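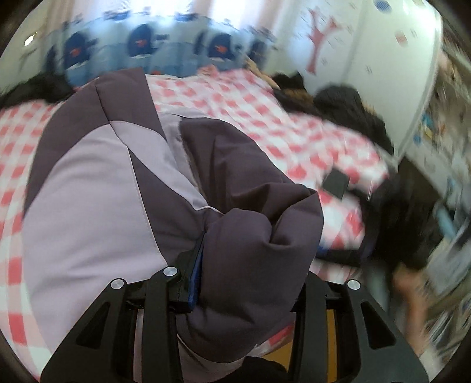 4. Folding a padded jacket

Use these steps for padded and quilted jackets with a stand-up collar. For thin rain shells, go to section 5. For coats that reach below the knee, hang them and skip this section.

Work on a bed or another flat surface that is wider than the jacket with its sleeves out. Smooth the bottom sheet first so you can tell folds in the jacket from folds in the bedding.

Before you start

Check that the jacket is clean and completely dry. Padding that is packed damp will clump and smell.

Empty all pockets, including the inside ones, and close them.

If the jacket has a removable hood, take it off and fold it separately. It goes in last (step 7).

4.1 Laying out

1. Lay the jacket on its back with the collar away from you and the hem toward you.

2. Close the front from hem to collar. Fasten the snap at the neck if there is one.

3. Pull each sleeve out from the shoulder. Padded sleeves catch under the body, so lift the side of the jacket and free the sleeve before you pull.

4. Press out the air with your open hands. Start at the collar and move down toward the hem. Do the sleeves last, from shoulder to cuff.

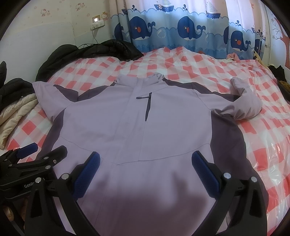 Figure 4-2. Jacket face up, collar at the top. The sleeve on the right still has to be straightened.

Note: On two-color jackets the curved seams make good guides. Where the side panels are darker than the body, as in Figure 4-2, fold along the line where the two colors meet.

4.2 Folding

5. Fold one side of the jacket in toward the center along the side seam or color line. Lay the sleeve straight down over the body so the cuff points to the hem. Repeat with the other side. The sleeves may overlap.

6. Take hold of the hem and bring it up to the base of the collar. Press again with your forearm. If the padding springs back, hold it down for a slow count of 7 and let go.

7. Place the hood, if any, flat on top. Fold the jacket in half once more, or roll it from the folded edge toward the collar. Rolling takes up less room in the Clillberg under-bed box. Folding is better for open shelves.

8. Slide the jacket into a Nerero storage sleeve, size 90 for adult jackets. Close the sleeve three quarters of the way, press out the remaining air, then close it fully.

CAUTION: Do not lift the jacket by a zipper pull or by the piping. Stitching on light fabric tears easily and the hole cannot be repaired without showing.

CAUTION: Do not use a vacuum pump on down jackets. Synthetic padding may be pumped, but for no longer than one season.

4.3 Labeling

Write the owner's name and the month on the card (part 1004) and put it in the window of the sleeve. Face the window outward in the box. If you pack in April, put the jackets you may still need on a cold morning on top.

Replacement cards and sleeves are listed on page 114.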